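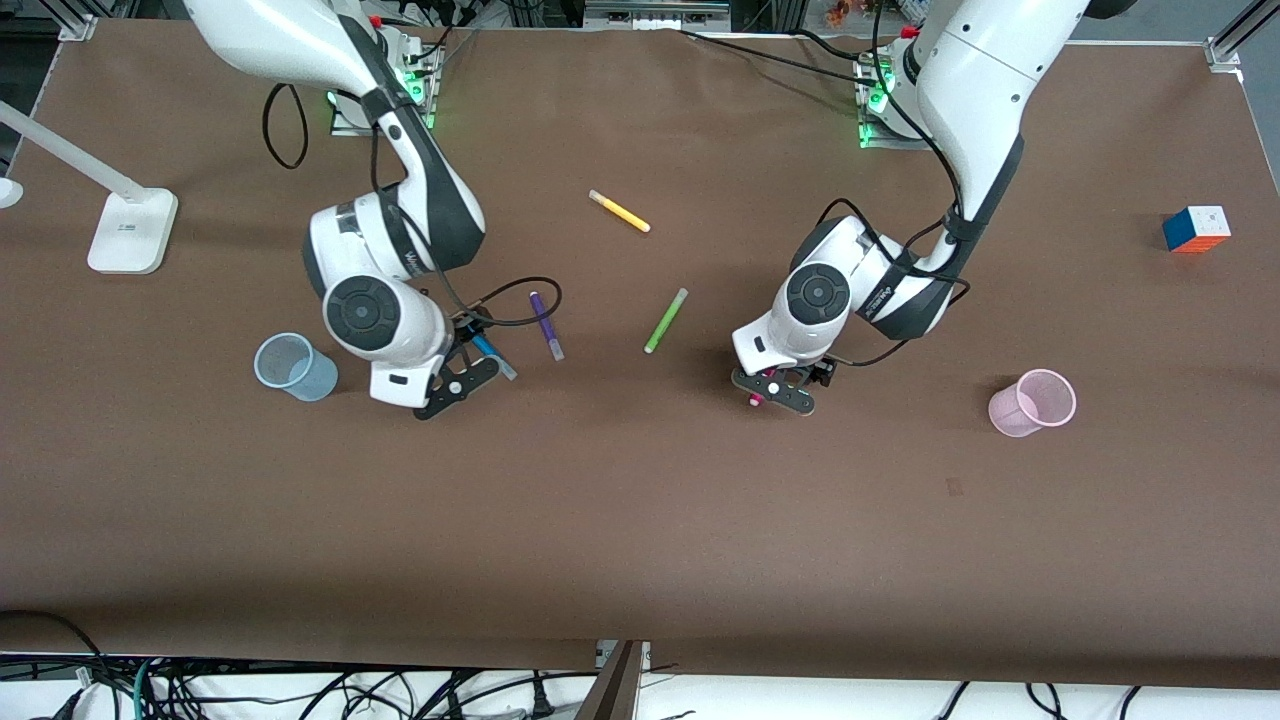
Two robot arms over a table with a brown covering.

Skaka Shared Workshop, Jillstead
Progress report to the Relthorpe Fund
Prepared by Randa Aoun, Mon 24 February

Membership

We ended January with 58 paying members. The plan we sent you said the lower rate would bring people in. I have my doubts. Most of the new sign-ups came in the week after the community college closed its evening shop, and they would probably have come at the old rate too. Margus Ots reads it differently and thinks the price did it. We agreed to ask each new member at sign-up what brought them, which we should have been doing from the start.

Evening classes

The sewing and upholstery class is full. Bike repair is not, and I would not call it a success just because the people who come like it. Snædís Kjærgaard has moved it to an earlier slot through the spring. If attendance stays where it is, I would drop it and give the hours to upholstery. The application promised "skills that lead to paid work." So far two people have told us they picked up paid jobs, both in upholstery, and one of those had been sewing for years before she met us. Please don't put that in your newsletter as a result of the grant.

Tool library

Loans are up. Late returns are up more. The online booking system was sold to us as something that would run itself, and Elie Awad still spends part of every Friday calling people about overdue sanders. The vendor's reminder emails go out, but they land in spam. We have asked for a fix and been told it is coming. I have heard that before, so this report assumes it is not.

Money

We have spent $1,000 less than planned on materials. This is not a saving. The lumber order slipped and the bill will show up next quarter. Heat cost more than we budgeted, and Munther Boutros is getting a second quote for the back door, which has never sealed properly.

Second site

The Abu Hammour partners would still like to copy our model. I'd hold off — we don't yet know which parts of it work. We can share our class plans and price list with them now at no cost to the grant.

What we need from you

A decision on moving unspent class funds to upholstery, and 10 more working days for the member survey.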